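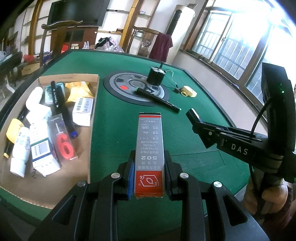
I have spent most of this winter picking things up and putting them down again, and I would like to tell you a bit about it, because my sister still thinks I mend hoovers. The job (three afternoons a week, more if my back allows) is gathering examples for a learning system. Somebody at Sturmont wants a robot to be able to tidy small household bits and bobs, and the way it learns is by being given a great many goes at the same sort of task, done by a person with a gripper in hand. So I squeeze, lift, carry and let go, and all of it gets saved. The glue box is my old enemy. It is tall and narrow, it says 502 on it in big white figures, and if the jaws don't meet it squarely it swivels, so half the time I'm holding it with the lettering upside down and wondering whether to count that as a good one. I do count it, by the way. Mihret says the upside-down ones are worth having.

Posted in: Work, Gadgets, Odds and ends
02/03/2022
Home | About | Older posts | Get in touch

Mihret Adugna is the person who reads through everything we send, and she is very patient with me. When I began I was terribly proud of my neatness. I'd set each thing out nicely, pick it up dead in the middle, pop it down without a wobble, and go home feeling like a concert pianist. I did 150 like that in my first fortnight and she wrote back, ever so kindly, to say they were lovely and could I please stop. The system had seen one tidy table and one tidy way of doing things, and the moment a box was on the slant it hadn't a clue. What she wanted was muddle! Well, I can do muddle. I raised two boys.

Now I tip things into a shallow cardboard tray and take them as they land. Marker pens are the worst for rolling, and they do like to lie across whatever you wanted next. Cartons are easy unless there is something leaning on them. Crinkly packets I have grown fond of, as they give a little when you close on them and you feel it right through the handle. The number 6 birthday candle in its plastic is a slippery so-and-so, and I've said some things to it I wouldn't put in a blog.

The other thing I had to learn was slowing down. You would think a quick, sure grab was the best sort of example, but if you snatch, the robot learns to snatch. I come in from above, stop a moment, close the jaws, stop again, and lift. I hum under my breath to keep the pace. When there are two of us at the table it goes better still, one clearing from the left and one from the right, though you do have to agree beforehand who is having the pens or you end up in a sort of fencing match.

We keep a log. It was a spreadsheet called Gandard (I never did find out why) and then in the new year everything moved over to one called Matlala, which is slower but lets you add a note against each go. I write far too many notes. "Dropped it, picked it up again, kept both." "Came at it from the narrow end." Mihret tells me the drops are useful so long as I carry on and put the thing right, and that she would sooner have a fumble and a rescue than have me stop and start over. I found that rather cheering, I must say.

As of this morning I am on 431, and the batch wants 900 by April. On a good afternoon I get through 70, on a bad one I make a lot of tea. My wrist aches in the evenings and I've taken to swapping hands halfway, which has been allowed so long as I write it down.

Several of you asked after my last post whether it gets dull. It does a bit, around four o'clock. But I've started noticing how I pick things up at home, the teaspoons and the cat's tablets and so on, and how much my fingers sort out without asking me. I stood in the kitchen for ages on Sunday working out how I get hold of an egg.

Next week we start on lids, which I'm told are horrid. I'll let you know.

6 comments | 11 shares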